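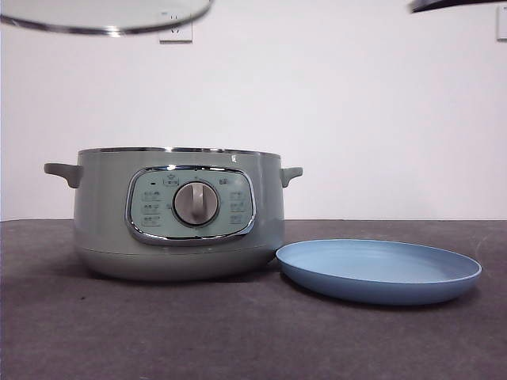
skerevley-pot-notes
README

January 4, 2023
by Yareli Quezada

This site uses cookies to remember your settings. Accept | Manage

Welcome! This is my running log of everything that gets cooked in the little sage-green electric pot, plus the spreadsheet that goes with it. It started as scribbles on the back of a phone bill, and then Ngan-ling Chuang asked me for the congee timings one too many times, so now it's a folder with a proper name and everything. There are 723 rows so far, covering 36 dishes, and I'm still adding to it most weeks (less in summer, when I live on salad and toast).

What's in the folder

log.csv is the main one, with one row for each cook. dishes.txt has the recipes written out the way I'd tell them to a friend, so expect "a good slosh" of soy sauce. swaps.txt is for when I ran out of something. Ngan-ling's rows have NC in the last column and mine have nothing, because I got lazy.

Columns in log.csv

dish: short name, all lower case
setting: the dial position, in my own words
litres: how much liquid went in
minutes: from turning the dial to switching off
lid: on, off or both
notes: anything goes, sorry in advance

The lid column is the one I'd fill in first if you're starting your own log. I skipped it for ages and then couldn't work out why the same lentil soup took 31 minutes one night and 51 the next, with the same amount of water!

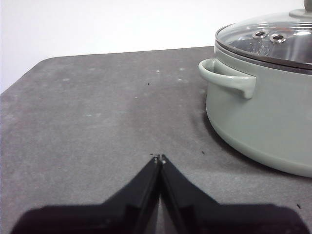

Anyway, "both" means it started covered and I took the lid off partway to let things thicken. I don't write down the exact moment, so please don't go looking for it. If the soup was meant to stay brothy I'll have left it covered the whole way, and if it says "off" for rice then I made a typo and you should ignore that row.

A word about the settings

My names for them are simmer, soup, rice, stew, steam and "the hot one", and I've stuck with those through the whole file so you can filter on them. 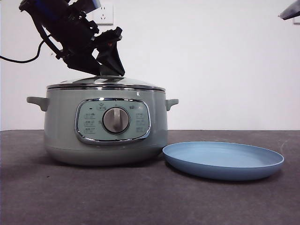 Plating up is the bit I get asked about most after the timings, and I'm pretty relaxed about it. Everything from the stew rows gets tasted off a plate, never straight from the spoon, because I've burnt my tongue enough for one lifetime. The light blue plate lives to the right of the pot for that, nice and handy, and it's shallow, so anything soupy is better in a bowl. For dumplings it's my favourite plate in the house.

Known problems

Early rows from before April are patchy, and a few have cups where there should be litres. I've fixed the ones I could remember. The flavour scores in the notes are mine alone (Ngan-ling likes about twice as much white pepper as I do, so add more if you're with her). Two dishes are both called "green soup" and they're nothing alike. One has peas.

Using it

Copy whatever you like, change it, print it and get oil on it. If you cook something from the list and your timing comes out wildly different, send me a row in the same format and I'll pop it in with your initials.

Related
Witosden pantry list
Siu family dumpling folds
Trirnia spice labels, printable
Skerevley bread log (on hold)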